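About Collirlow

2 min read
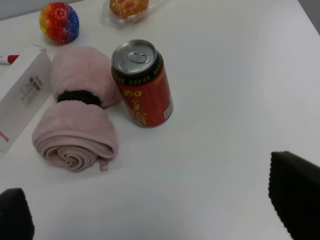
Page last changed: January

Collirlow packs welcome sets for guesthouses and small gyms. A set is usually a rolled towel, a cold drink and one or two boxed items, chosen by the customer from our list. The red can with the gold Chinese characters goes out with many of them. Towels are folded and rolled by hand, then held at the middle with a black elastic band. Pink is the color we get asked for most.

Yao-tsung Chow started the business in a rented room on Wenthorpe Street. We now have 600 square feet and 94 regular customers, and in a busy month we send out almost 1,000 sets.

We wash every towel once before rolling. Cans are packed upright. Orders received by noon on Friday leave the same day.

Visitors are welcome, but please call first.

Contact: Collirlow, 68 Wenthorpe Street | © Collirlow. All rights reserved. | Back to top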